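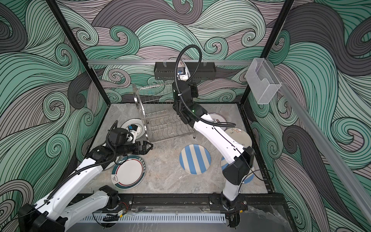 Keeping a Houseful of Political Books in Decent Shape

Saturday, December 29, 2018

I own too many books about government. Political theory mostly, plus constitutional history, old campaign pamphlets and a long shelf of convention proceedings that I swear I'm going to read. My spreadsheet says 1488 volumes as of this week, and 1191 of them are secondhand paperbacks, the kind with yellow pages and somebody else's angry pencil in the margins. They live in an ordinary house with an ordinary kitchen, a damp basement and a radiator in the wrong place, and over the years I've picked up a few ways of keeping them readable. A couple of you asked me to write them down, so I did, in no particular order.

Musty smell

Most of mine come in smelling like a basement (the Van Wijk warehouse sale in Kikthorpe every April is wonderful, but wow, the smell). I put the worst ones in a big plastic tote with an open bowl of baking soda, stand them up with the pages fanned a little, snap the lid on and leave them for two weeks. Don't sprinkle the baking soda on the book! I did that to a perfectly nice Federalist Papers and was still shaking powder out of No. 51 a year later. If two weeks doesn't do it, change the bowl and go again. Clean, unscented cat litter works too and comes in bigger bags.

If you can see fuzzy mold, that book stays out of the house until it's dry, and you should wear a mask when you brush it off. I've thrown out maybe two in my life that were past saving. Both were about tariffs.

Price stickers

Hair dryer on low, ten seconds or so, then lift a corner with a fingernail and pull slowly, flat against the cover. On glossy covers, a tiny dab of cooking oil on a cotton swab gets the leftover goo off, and then you wipe with a barely damp cloth. Never use oil on a matte cover or a cloth binding, it soaks in and leaves a see-through spot. For those I roll the goo off with a Clalora block eraser and a lot of patience. The stickers from the 1970s come off in flakes whatever you do.

Pencil in the margins

I leave it in, usually. Half the fun of a used Leviathan is finding "NO!!" next to the part about the sovereign. But if you do want it gone, use a soft white eraser, work from the spine out toward the edge, and hold the page down with your other hand or you'll crease it. Brush the crumbs out with a dry paintbrush. Ink is there forever, so make friends with it.

For my own notes I stopped writing in the books and went to strips of plain paper cut from used envelopes. I put the page number at the top and tuck the strip in at the front, not at the page itself, where a fat bunch of them will strain the spine. Sticky notes are fine for an evening and bad for a decade. The glue stays behind and grabs dust.

Loose pages and tired spines

Please don't use clear office tape. It goes brown, it gets hard, and then it takes the print with it when it lets go. For a single loose page, I run a very thin line of white PVA glue along the inner edge with a toothpick, slide the page in until it lines up, put wax paper on both sides and set something heavy on top overnight. My something heavy is a two-volume history of the Senate, finally earning its keep.

The Misilero Press reprints from my college days all crack in exactly the same spot, right in the middle. You can slow that down with a new one by opening it a few pages at a time from the front and then from the back, pressing gently, until you meet in the center. Takes five minutes and feels a bit silly.

Where to put them

Inside walls are better than outside walls. Mine on the north side of the house got wavy after one winter, and now there's a gap of an inch or two behind the shelf so air can move. Keep them away from the radiator, the dishwasher and any window that gets afternoon sun (my red spines are all pink now, which has made the whole Marxism section look rather mild).

Don't pack a shelf tight. If you have to yank, you'll tear the top of the spine. Push in the books on either side and grab the middle of the one you want.

Pamphlets and newspapers

These go flat, in acid-free folders, in a box that isn't much bigger than they are. Take out rusty staples first, from the back, by bending the legs up with a butter knife and easing the staple out from the front. Newspaper clippings turn everything they touch brown, so I photocopy the clipping and keep the copy with the book. I've got 11 boxes done and a closet to go.

Reading at the kitchen table

I do most of my reading there, and a cookbook stand is the best thing I ever bought for it. It holds a thick hardcover open hands-free while I eat soup, and it keeps the book up out of the crumbs. If you do spill, blot, don't wipe, put paper towels between the wet pages and swap them every half hour. When it's only faintly damp, close it and press it under weight. Coffee will leave a ring and there's no trick for that, at least none I've found.

Dusting

Twice a year, book held shut, soft brush, from the spine outward. I get through one shelf per cup of tea. Next up is my list of all 3000 index cards and how I finally got them out of shoeboxes, but that one needs its own page.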